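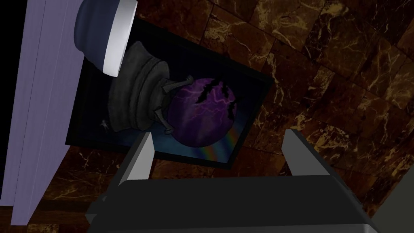
Figure 4. Marble wall tiles with cream and golden veining, and a hanging picture.

4. Fixing the Enden hanging rail to a tiled wall

This section applies to the Enden picture rail when it is fitted to marble, stone or ceramic tiles. For plastered walls, follow Section 3. For timber panelling, follow Section 5. The installer should read the whole of this section before drilling.

4.1 Before you begin

Check that the carton holds the rail, the end caps, the wall clips and the bag of fixings marked Ukero. The fixings supplied are intended for solid backing walls only. Where the tiles are laid on board, a separate cavity set must be ordered from Wimov.

You will also need a drill with a variable speed setting, a diamond-tipped tile bit, masking tape, a spirit level, a soft pencil and a damp sponge. A percussion drill may be used only if the hammer action can be switched off.

CAUTION: Pipes and cables may run behind tiled walls, in particular above sinks, sockets and light switches. Use a detector over the full length of the rail before marking any holes.

4.2 Marking the wall

1. Wipe the tiles with clean water and allow them to dry. Do not use vinegar, lemon or any descaling product on marble, as these will dull the surface permanently.

2. Hold the rail at the chosen height and check it with the spirit level. Do not take the level from the grout lines.

3. Mark the position of each clip on a strip of masking tape. The first clip should be 48 mm from the end of the rail.

4. Move any mark that falls on a vein or within 17 mm of a tile edge. Stone is often weaker along the veining and may split when drilled.

Note: Clips may be moved sideways along the rail without affecting the load, provided that no gap between two clips exceeds 400 mm.

4.3 Drilling

5. Set the drill to its lowest speed with the hammer action off.

6. Begin each hole with light pressure. Once the bit has passed through the glaze or polished face, continue at the same speed and cool the bit with the damp sponge every few seconds.

7. When the bit reaches the backing wall, change to a masonry bit of the size printed on the bag of fixings. Hammer action must remain off until the tip is fully clear of the tile.

8. Remove the dust with a vacuum cleaner and insert the plugs until they sit just below the tile face. A plug that presses outwards against the tile may crack it when the screw is tightened.

4.4 Fitting the rail

9. Screw the clips to the wall by hand. Stop when the clip no longer turns freely.

10. Offer the rail up to the clips at a slight angle and press along its lower edge until each clip engages.

11. Fit the end caps. Wait until the following morning before hanging anything if filler or adhesive has been used in any of the holes.

WARNING: Do not hang mirrors, shelves or lamps from the rail. Glazed pictures must be hung from two cords.

4.5 If a tile cracks

Stop work and do not fit a clip to the damaged tile. Hairline cracks may be closed with Song stone filler in a matching shade. A tile that sounds hollow when tapped should be replaced before the rail is loaded.

Technical enquiries about this section should be addressed to Orlando Urrego, Installation Support, quoting form 108.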